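Monthly walk-round: shared workshop and tea corner, Fultia building
Checked on Monday, March 31, 2025

I've done this one on my own again, so the comments are mine and so are any daft mistakes. Items are marked OK, WATCH or FIX. Last full check was in October and I've carried over anything still open from then.

1. Main entrance and hallway – OK
Door closes by itself now, hooray! The Carbone delivery boxes have finally gone from behind it. Please keep that corner clear, it's the first place everyone dumps things.

2. Fire extinguishers – WATCH
All 4 are on their brackets with pins in and gauges in the green. The one by the back stairs has a service label I can barely read, so I've asked Ekov to bring a new one when they come.

3. Kettles and hot drinks – WATCH
My usual moan. A kettle is fine on a table as long as it's well back from the front and its lead isn't dangling where a sleeve can catch it. Phones and chargers shouldn't live next to it either (I know, I do it too). 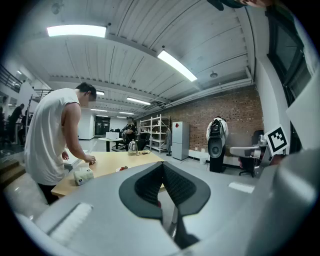 I also tried every kettle lid and had a look for limescale. Descaler is under the sink, and it takes about 9 minutes, so there's no excuse really.

4. Sockets and extension leads – FIX
Found one extension plugged into another behind the Gakia shelving. Unplugged it on the spot. If you're short of sockets, tell me and I'll sort out a proper longer lead. Tester sticker on the long orange one has fallen off, so it's out of use until it's been looked at.

5. First aid box – OK
Plasters topped up, eyewash in date. Somebody has been borrowing the scissors and putting them back sticky. Stop it!

6. Desks and screens – OK
Gave every monitor arm a gentle push and pull to see if it sagged or wobbled. They all stayed put. If yours starts drooping, don't wedge it with a book – put a note in the log and I'll come round with the hex key.

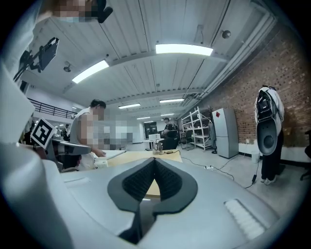

7. Floors and walkways – FIX
There's a lifted edge on the mat by the sink that got me twice in one morning. I've taped it for now but it wants replacing. Everywhere else was swept and dry when I went round.

8. Lights – WATCH
One tube over the back stairs flickers for a bit before it settles. Job number 1664, already logged.

9. Back exit – OK
Opens fully, nothing stacked outside, sign lit. Bikes were on the rack for once, thank you all.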